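Water Pickup by Paper Towel on a Polished Stone Floor
Student project report, Household Materials unit
August 9, 2023

1. Scope

The project measured how much water two sheets of white paper towel remove from a polished floor in one contact, without wiping. Two variables were tested: which side of the sheet faces the floor, and whether the sheets are laid flat or folded. All work was done on the ground floor of Festitz Hall.

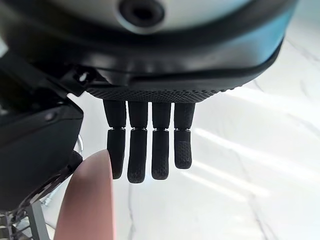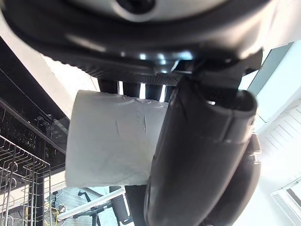 Pale marble floor in the first picture; in the second, a roll with a faint embossed pattern of curved lines.

2. Materials

Paper towel: Tosex white, embossed, all rolls from one multipack. The first and last few sheets of each roll were thrown away. The first sheets carry glue marks and the last ones keep a tight curl that lifts the edges off the floor.

Water: tap water, left in a covered pitcher overnight to reach room temperature. No dye was used in the measured trials. Dye had been tried earlier and left a faint ring on the stone that took two cleanings to remove.

Weight: a flat block of 400 g, wrapped in plastic film and wiped dry between trials.

Other: kitchen scale reading to 0.1 g, measuring syringe, stopwatch, shallow plastic tray, masking tape.

3. Method

3.1 A square was marked on the floor with tape. The same square was used for every trial. Before each trial it was dried with a cotton cloth and left until no film could be seen from a low angle.

3.2 Two sheets were torn off together, placed in the tray, and weighed dry with the tray.

3.3 Water (40 mL) was released from the syringe at the center of the square. On polished stone the puddle spreads unevenly. If it reached the tape, the trial was dropped and repeated.

3.4 The sheets were laid over the puddle and the block was set on top for 30 seconds.

3.5 The block was lifted first, then the sheets, straight up by two corners. The sheets went directly into the tray and were weighed again. Water that dripped back onto the floor was not counted as pickup.

3.6 The difference between the two readings was recorded as pickup in grams.

Four groups of ten trials were run, for a total of 40 valid trials. The order was drawn from slips of paper so that one group would not be finished before another began.

4. Results

Mean pickup per trial, in grams:

Flat, embossed side up: 35.1
Flat, embossed side down: 35.6
Folded once, embossed side up: 37.9
Folded once, embossed side down: 38.1

Total pickup over all valid trials was 1,467 g out of 1,600 g of water placed on the floor, or 91.7 percent. Folded sheets did better than flat sheets in both pairs. The difference between embossed side up and embossed side down was small in both pairs, and the trials within each group varied by more than that. We do not claim an effect for the side.

5. Discussion

The gain from folding is probably a matter of drips. Flat sheets sagged in the middle when lifted and lost water before they reached the tray. Folded sheets held their shape better. A test with the sheets lifted on a rigid screen would separate absorption from handling loss, but we did not have a screen of the right size.

In every group a thin film stayed on the stone after the sheets were removed. It could be felt with a dry fingertip. Anyone using paper towel on a floor of this kind should expect to make a second pass with a dry sheet, whichever way the first one is folded.

Roll condition had to be controlled more closely than planned. Sheets from a squeezed part of a roll came off with creases, and the creases left gaps against the floor. Creased sheets were set aside from the second session on. The first session included a few of them, and those trials were kept in the data.

6. Sources of error

The syringe kept a drop or two in the tip after each release. The tray was not always fully dry, although the dry reading was taken with the tray and should cancel most of this. The floor in the marked square may slope slightly, as the puddle tended to run toward the same side of the tape. A level was not used.

7. Further work

Repeat with a second brand of towel, with sheets from a roll that has been stored in a damp cupboard, and on an unpolished tile. Shorter contact times would also be worth testing, since few people hold a towel still on a spill for as long as we did.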